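Divness Support, open and closed cases
Ticket 211: Hot water goes lukewarm after short time, heater does not report a fault
Product: Mulell tankless water heater, gas
Site: Gurnholm, single house, utility room and kitchen on the same floor
Opened by: Guangming Ding
Handled by: Valdir Prado
Status: Closed, solved

Description of the problem, as written by customer

Good morning. I have the Mulell tankless heater in my house since the kitchen was renovated. In the beginning it worked without any problem. Now the hot water at the kitchen sink starts hot as it should, and then it becomes lukewarm and stays lukewarm. The heater display shows the normal set temperature and no error code. If I close the faucet and open it again, the same thing happens. In the shower it is similar but not so strong. I already turned the heater off and on, and I cleaned the small screen at the end of the kitchen faucet. Please advise me what I should check before I pay for a visit.

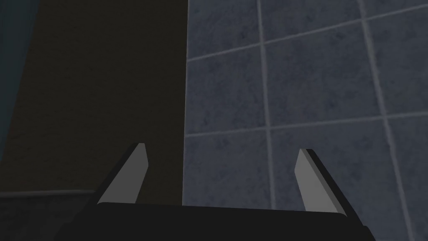 Page last changed: Jan 13, 2020

Note from Valdir Prado

I leave this ticket readable for other customers with the consent of Mr. Ding, because we receive the same question often in January and most of the checks can be done at home. I corrected some spelling and removed the address. The order of the steps is the order in which we did them. Today I would do step five before step three, but I did not want to change the log afterward.

Please do not open the cover of the heater for any of these steps. Everything is done from the outside, with the valves under the unit and at the sinks.

Step one: Is the heater burning?

I asked the customer to run only the kitchen faucet on full hot and to look at the display during this time. The flame symbol must stay on. If it goes off while the water is running, the flow is probably under the minimum, and we would search in a different direction.

Answer from customer: The flame symbol stays on the whole time. The fan can be heard. The water becomes lukewarm anyway.

My remark: So the heater is making heat. Either it does not make enough, or the heat is mixed away with cold water before it arrives at the faucet. At this point I considered both possible.

Step two: Temperature at the heater outlet

This model shows the outlet temperature if you hold the Info button and then go forward with the arrow. The customer sent me the reading after the water had been running for 2 minutes, and again when it felt lukewarm to him. Both readings were equal to the set temperature.

I also asked him to put a hand near the hot outlet pipe, carefully and without holding it. He wrote that it was clearly hot, while the pipe under the kitchen sink was only warm.

My remark: This was the most useful answer in the whole ticket. The water leaves the heater hot and arrives mixed. From here I should have gone directly to the mixing question. Instead I asked for the inlet filter, which is in our checklist and which I follow out of habit.

Step three: Inlet filter

Close the cold valve under the heater, open a hot faucet to release the pressure, put a bucket under the filter, and turn the filter cap by hand. Rinse the filter under clean water. Put it back and tighten by hand only. Open the cold valve slowly.

Answer from customer: There was a little sand in the filter. After cleaning, the flow in the shower is better. The temperature problem is the same. The cap was dripping at first, and I had to take it out again and set the rubber ring correctly.

My remark: A dripping cap after this step is nearly always the ring. Do not use a wrench to stop it. The cap is plastic and it will crack.

Step four: Scale in the heat exchanger

The water in Gurnholm is hard, and the customer asked if he should flush the unit with vinegar. I answered that he can do it, it is good maintenance, but it will not help with this complaint. A heater with heavy scale normally shows a low outlet reading or makes a knocking sound, and neither was present. He decided to wait with the flush until the ticket was solved, so that we would not change two things at the same time. I was grateful for this.

Step five: Crossover test

A crossover means that cold water enters the hot line somewhere in the house, usually through a mixing faucet in which the separation between hot and cold does not close any more. The test is simple:

Close the cold water valve at the inlet of the heater. All other water in the house stays on.
Open one hot faucet completely and leave it open.
Wait. The water should become weak and then stop.
If the water continues to run, cold water is coming into the hot line from another place.

Answer from customer: I closed the valve and opened the hot side in the kitchen. After 15 minutes the water was still running. Not strong, but without a break. It was fully cold.

My remark: Fifteen minutes is much longer than necessary. One or two are enough, and you save water. But the result is clear, there is a crossover.

Message from Guangming Ding

Thank you, now I understand the idea of the test. I have a question before we continue. During the renovation the contractor put a Furtado mixing valve for the pot filler behind the kitchen wall. The wall is finished with square slate-blue tiles and thin pale gray grout, and it was the most expensive part of the kitchen. I do not have any spare tiles. If the crossover is in this valve, do I need to break the wall? I would like to know it before I do the next test, because if the answer is yes I need to speak with my wife first. 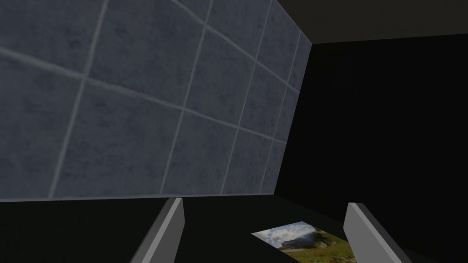 Step six: Finding the faucet without opening a wall

My answer was that no wall should be touched until all the places which can be reached by hand are excluded. In the cases I have handled, the fault was mostly in a shower faucet, a hand spray or a washing machine connection. A concealed valve is possible but I would put it last.

The method is to keep the heater inlet closed and one hot faucet open, as in step five, and then to isolate the other fixtures one after another. Under each sink there are normally two small stop valves. Close both, look if the flow at the open faucet stops, write down the result, then open them again before you go to the next one. For the washing machine it is enough to close both of its valves. Showers often have no stop valves that you can reach, and these have to be judged in a different way, see step seven.

Answer from customer:
Bathroom sink: no change.
Small toilet sink: no change. One stop valve was stuck and I did not force it, so I only closed the hot one.
Washing machine: no change.
Utility sink in the utility room: the flow stopped.

My remark: Closing only the hot stop valve is fine for this test. What we want is to break the path from cold to hot, and one closed side is enough to break it. It was correct not to force the stuck one.

Step seven: The utility sink

I asked what kind of faucet is there. The customer answered that it is an ordinary mixing faucet with two handles, and that there is a garden hose on it, with a spray gun at the end, used for cleaning boots and the dog. Both handles are always left open and the water is stopped with the trigger of the gun.

This explains the complaint completely. When both handles are open and the end is closed, the faucet body becomes an open bridge between the hot and the cold pipe. As soon as someone uses hot water in the kitchen, the pressure on the hot side falls, because the heater itself slows the water down, and cold water goes through the bridge. The faucet is not defective at all.

I asked him to close both handles, open the heater inlet again, and repeat the first test at the kitchen sink.

Answer from customer: The water is hot and remains hot. I let it run for 9 minutes, I was not sure how long I should wait. Also in the shower it is now good. I am a little ashamed, the hose was put there in the same week when the kitchen was finished, and I always connected the problem with the kitchen.

Step eight: Permanent solution

There are three ways and I described all of them to the customer.

Always close both handles after using the hose. It costs nothing, but everybody in the house must remember it.

Install check valves in the hot and in the cold supply of the utility faucet. They let the water pass in only one direction. Any hardware store has them with the common thread. Please look at the arrow on the body, it has to point to the faucet.

Use the hose on a cold-only connection, if warm water is not needed there.

Mr. Ding chose the check valves and installed them himself. After this he repeated the crossover test with both handles open and the gun closed. The water at the kitchen sink stopped shortly after the heater inlet was closed.

There is one more thing to pay attention to. A hose that stays under pressure with a closed spray gun can burst when you are not at home, and indoors this becomes a big damage. The check valves do not protect against it. I still recommend closing the handles when the work is finished, and I wrote this to the customer too.

Last message from Guangming Ding

Everything is working. I will do the vinegar flush in the next days, and please send me the instruction for it if you have it as a file. The stuck stop valve in the small toilet I will leave for a plumber. The Furtado valve stays where it is.

Closing entry, Valdir Prado

Flush instruction sent by e-mail. No parts delivered, no visit charged. Cause entered as crossover by hose fixture. I asked for the checklist to be changed so that the crossover test comes before the inlet filter when the outlet reading is normal, and I will add the new order to this page when it is approved.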